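Stop throwing out the boring episodes

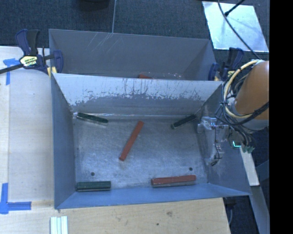 OPINION / ROBOT LEARNING

By Hortensia Rivadeneyra
7 August 2024

Quick one, between resets. I've been collecting block-picking examples at Ascombe since March and I keep losing the same argument, so I'm having it in public.

The argument: somebody opens the dataset, sees a gripper going after yet another green block by the wall of a metal bin, and says cut it. Too repetitive. Give us mugs. Give us a cluttered kitchen.

No. Look at the bin. Green blocks in the corners. A thick red one up against the front wall, a slim one lying diagonal near the middle. Those are not the same problem. A block out in the open you can come at from plenty of angles. A block tucked in by the wall, you get fewer, and the fingers need room the bin may not give them. Same objects, different job. A policy that has only seen the middle of the floor knows very little about corners.

Then the metal. Scuffed, scratched, bright patches on the floor, chipped finish on the back wall. Danish Niazi wanted to line the bins with matte paper so the vision side would have an easier time. I said leave it. Whoever ends up using this thing at Cullgate will have scratched bins too – probably worse ones.

What I'd throw out instead is the tidy stuff. We had 18 episodes where the operator (me, mostly) set the blocks out in a nice row before every run. Usless. The model learned my row. Jintana Sriwong spotted it when she dumped the blocks in any old way and it failed 13 times straight. Fair enough. Now we tip them in and don't touch them, and if one lands somewhere awful it stays there.

Keep the misses too. Four teams I've talked to delete them at the end of the day, which I find baffling. A miss followed by a second try is the most useful minute you'll record, and it's the part people are embarassed by.

Variety matters, sure. I'm not against mugs. But I'd take seven hours of ugly corners over a kitchen full of objects each picked up once, from the easy side, by someone in a good mood.

Ok, blocks need tipping again. Complaints to the usual address.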